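Gap between undermount sink and countertop, can I just recaulk it?

Posted by Ewurabena Kpodo, 15 Aug 2023

We moved in last December and the kitchen has an undermount sink. A thin gap has opened up along the front, between the rim of the sink and the underside of the counter. Crumbs get up in there and it smells. I also found a damp spot on the cabinet floor. A handyman quoted me $145 to redo the seal, but a tube of silicone is a lot less than that. Is this a job I can do myself, and do I have to take the sink out?

Edem Alhassan

You can do it yourself if the sink is still held up properly. Check that first. Get under there with a flashlight and look for the clips. Push up on the bottom of the sink with your hand. If it moves, the clips are loose or the old adhesive has let go, and new caulk won't fix that. Tighten the clips before you do anything else.

If it doesn't move, cut out the old bead with a plastic scraper and a utility knife. Get all of it – new silicone does not stick to old silicone. Wipe the joint with rubbing alcohol and let it dry overnight with the faucet off. Then run a thin bead of 100% silicone marked for kitchen and bath, smooth it with a wet finger, and stay off it for a full day.
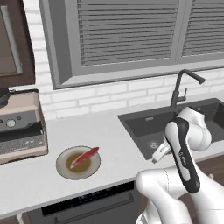 Dark undermount sink in a white countertop, with a black gooseneck faucet.

The seam you want is right under the cut edge of the counter, all the way around. The back is the awkward part because of the faucet, so do that side first while your hand is steady. Clear silicone is easier to live with than white if your sink is a dark color.

Rafail Galanis

Mine dropped completely, full of dishes. Pay the guy.

Kumiko Maruyama

Edem's steps are good. I would add that the damp spot may not be from the gap. Dry the cabinet, put down paper towels, and fill the sink halfway. If they get wet when you let the water out, look at the drain fitting. Mine was the putty under the strainer, and I had already redone the caulk 2 times by then.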